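Blackwood Library Extends Household Lending Program

The Blackwood Public Library will continue its household lending program for another year, following a vote by the library board in March 2021. The program allows cardholders to borrow kitchen and home items in the same way they borrow books.

The collection opened with 115 items and now holds 539, most of them donated by residents of Blackwood and the neighboring town of Bisau. Serving pieces, baking tins and small appliances are requested most often. Cardholders may keep up to five items at a time for a period of 16 days. Renewals are permitted if no other borrower has placed a hold.

"Many families need a large serving dish once or twice a year and have no place to store one," said Danuta Gajewski, director of the library. "The board reviewed the borrowing records and agreed that the service should remain free of charge."

Under the new terms, electrical items will be inspected after each return. Late fees will remain suspended until September, when the board will review them again. Borrowers are asked to wash all items before bringing them back to the Tuvier Street desk.

Donations of clean, undamaged goods are accepted during regular hours. Questions about the program may be directed to Esperanza Alcantara, head of circulation.
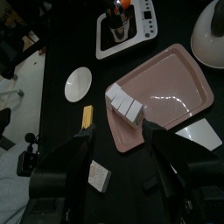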